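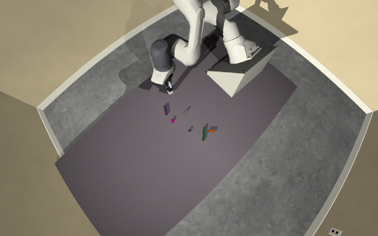 Figure 1. Simulated block-picking cell, gripper empty above the mat with six blocks laid out.

Progress report, September
Project: Pernden block handling, simulated demonstrations
Prepared by Tomomi Fujimoto for Kimie Takeda, Gosthorpe

Summary

We now have 1793 accepted demonstrations in simulation. The plan called for 1600 by the end of this period, so collection is slightly ahead. Training is slightly behind, for reasons given under Problems. Spending is within the approved amount and we are not asking for a change.

Work done

Collection ran in the simulated cell for the whole period. Each episode starts with the arm over the mat and the small blocks placed at random within reach. The operator is given one target, picks it up, moves it to a goal position on the mat and releases it. Block colors and shapes are mixed so that the instruction text has to matter. A cube and a bar need different approaches, and we wanted plenty of both.

Tullio Marras and Sayaka Imai did most of the operating. Tullio worked mornings and Sayaka took over at 1 p.m. A good operator gets through around 20 episodes an hour once the controller is set up, and the first half hour of a shift is always slower than that.

Yuto Takagi rewrote the reset code. The old version sometimes dropped two blocks into each other at the start, and the physics engine would then throw one of them off the mat. The new version checks spacing before the episode begins. It still allows blocks to sit close together, since we need those cases. Neighboring bars are the hardest layouts for the gripper, because a finger has to fit into the gap.

Review

Every episode is played back by someone other than the operator who recorded it. In this period 119 episodes were rejected. Most were dropped blocks or wrong targets. Others had long pauses in the middle, and a few were recorded with an old controller setting and had to go. Rejected episodes are kept in a separate folder with a short note on each. Yuto wants them for a failure classifier later, which is outside the current scope.

Problems

The main delay was the storage move. Files were being copied to the Prellano server while training jobs were trying to read from it, and two runs stopped partway. We restarted both. One has finished. The other was still going when this report was written, so its results will be in the next one.

There was also an error in the labels. For part of the period the instruction text used "block" for every object, including the thin ones. Sayaka found this during review. The text has been corrected by script from the object list stored with each episode, and spot checks look fine.

First training results

The finished run used the first 400 demonstrations only. The policy reaches the correct target in most test layouts where the blocks are well apart. It does poorly when two are close to each other, and it often closes the gripper too early on tall, slender pieces. We expected weak results from a set this small and do not want to read much into them yet.

Next period

Collect more close-together layouts, with fewer easy ones.
Train on the full set and compare with the finished run.
Vary the lighting and the colors of the floor and mat. All episodes so far use the same ones.
Send the episode format notes to Choi so their team can begin the loader.

Decision needed

We would like approval to keep Sayaka on afternoons through the next period. Her current assignment ends before the close-layout collection would be complete. Tullio can cover part of it, but he is also due to start on the loader work with Choi.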